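4 Marking out and masking

This section covers the marking out of the base panel before the Zomance wall shelving system is assembled. Complete section 3 (Unpacking and checking the parts) first. Wall fixing is described in section 5.

4.1 What you need

Steel rule or tape measure, at least 2 m
Pencil, medium hardness
Low-tack masking tape
Try square
Trimming knife with a fresh blade
Drilling template (supplied, Plastinberg part no. 3791)

Note: The drilling template is printed at full size. Do not photocopy it. Copies stretch slightly along one edge and the holes will not line up with the brackets.

4.2 Preparing the surface

1. Lay the panel face up on a flat, clean surface. Support it along its full length.

2. Wipe the face with a dry cloth. Do not use polish or any spray cleaner, as tape will not hold on the residue.

3. Leave the panel in the room where it will be fitted overnight. Panels brought in from a cold garage or van may move by a small amount as they warm up.

4. Check both diagonals with the tape measure. If they differ by more than 2 mm, do not continue. Contact your Swanepoel dealer and quote the batch number on the rear label.

CAUTION: The panel edges are sharp before the edging strip is fitted. Wear gloves when lifting or turning the panel.

4.3 Setting out the lines

5. Mark the centre of each long edge in pencil. Join the two marks with a light line. All other measurements are taken from this line.

6. Measure outwards from the centre line in steps of 100 mm and mark each step on both long edges. Always measure from the centre line and never from the previous mark, or small errors will add up.

7. Repeat step 6 along the short edges, starting from the corner stamped W.

8. Run tape between matching marks, first in one direction, then across it. Keep the same edge of the tape on the pencil mark throughout.

9. Press each strip down with a thumb, working from the middle outwards. Do not pull the tape tight. Stretched tape creeps back and lifts at the ends.

10. Look over the strips for gaps and torn ends. For masking work, replace any broken strip in full. For setting out only, a gap is acceptable if it does not fall on a hole position.

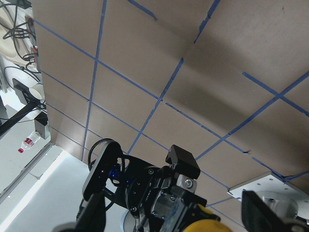
11. Place the drilling template on the panel with the arrow pointing towards corner W. Line up the printed crosses with the tape crossings nearest the bracket positions.

12. Prick through each cross with a bradawl. Lift the template and check that every mark is present before moving on.

4.4 Drilling

13. Fit a depth stop to the drill. The depth for each panel type is given in table 6.

14. Drill at low speed, through the tape. The tape reduces chipping around the hole.

15. Clear the dust from each hole with a soft brush. Do not blow into the holes.

WARNING: Wear eye protection. Keep hands clear of the underside of the panel while drilling.

4.5 Removing the tape

16. Peel each strip back slowly, low and flat against the surface. If the tape tears, lift the torn end with a fingernail. Do not use the knife on the finished face.

17. Remove all tape on the same day. Tape left in sunlight may leave adhesive behind.

Note: Adhesive marks can be removed with Wastinar cleaning wipes (order code 2205). Test on the rear of the panel first.

18. Rub out any pencil lines that will remain visible once the shelves are fitted.

Changes to this section: step 4 revised and order code for wipes added, October 18, 2022. Template part number corrected in the September issue.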